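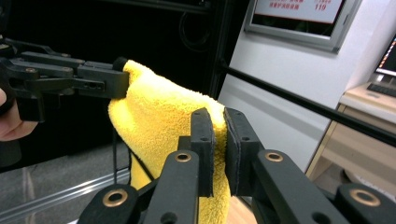
Section 11. Washing and drying microfiber cloths

Read this section before you run the Praltley washer for the first time with cleaning cloths. For bed linen and clothes, see Section 2.

Before the first wash

1. Wash new cloths on their own. Bright colors, yellow and red most of all, can shed dye in the first few cycles.
2. Cut off any sewn-in labels with small scissors. The stiff edge of a label can scratch glass and painted surfaces.
3. Shake each cloth outdoors to get rid of grit and hair.

Running the cycle

1. Load the drum no more than two-thirds full.
2. Add liquid detergent to the left compartment, up to the lower line. Leave the softener compartment empty.
3. Turn the dial to Delicate and press Warm.
4. Press Spin until the display shows 1,086.
5. Press Start. The door locks and the remaining time appears.

Note: Powder detergent may not dissolve fully in this cycle and can leave grains in the pile.

CAUTION: Do not use fabric softener or chlorine bleach. Softener coats the fibers and the cloth stops taking up water. Bleach breaks them down.

CAUTION: Never machine wash or tumble dry cloths that have been used with solvents, linseed oil or gasoline. They can catch fire.

Drying

Hang cloths over a line or rail with space between them. If you use a dryer, choose Air or Low and take the cloths out as soon as the cycle ends. Do not put them in with cotton towels, which leave lint in the loops.

If the display shows 305

The drain filter is blocked. Lint from new cloths is the usual reason.

1. Switch the washer off and unplug it.
2. Place a shallow tray under the filter cover.
3. Turn the filter counterclockwise and let the water run out.
4. Rinse the filter, refit it and run a Rinse cycle with the drum empty.

If the code comes back, go to Section 14, Drain hose.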